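April 22, 2020

Slept badly and got up before it was light, so I had the kitchen to myself for a good long while. I have made up my mind to write something every evening, even if it is only about soup, and today it is mostly about the letters. 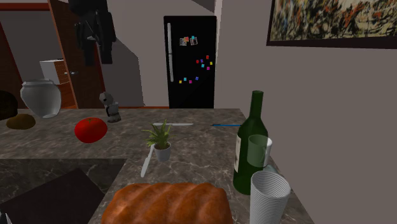
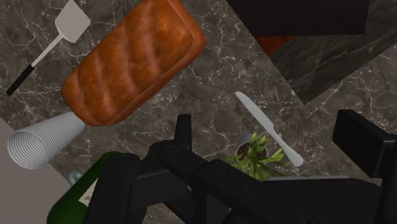

Bread on the counter, both times.

Well, the letters. I finally opened the box Jarmila sent from Clarnora back in February, the one I kept stepping around in the hallway, and there they were, her grandmother's letters to the family in Reston, tied up with kitchen string and smelling of cupboards. She thinks there are 300 of them and I believe her. I got through 8 before lunch, and then forgot lunch! The handwriting leans so far over that I had to tilt my head to follow it, and my neck is paying for it tonight.

Most of it is weather and shoes and who owes whom a visit, and I loved every word. One whole page is about a goose that got into the schoolhouse. Another complains about a cousin who borrowed 60 crowns and then moved away - I do hope he sent it back, but I suspect I will be reading about him for weeks.

I called Vilém after supper to ask about two words I couldn't make out, and we ended up talking until the tea was stone cold. He says one is a kind of plum dumpling and the other is rude. Natália may know better, so I will write to her tomorrow and copy the line out neatly.

It rained a little toward evening. I must find a dry box for the letters, and stamps.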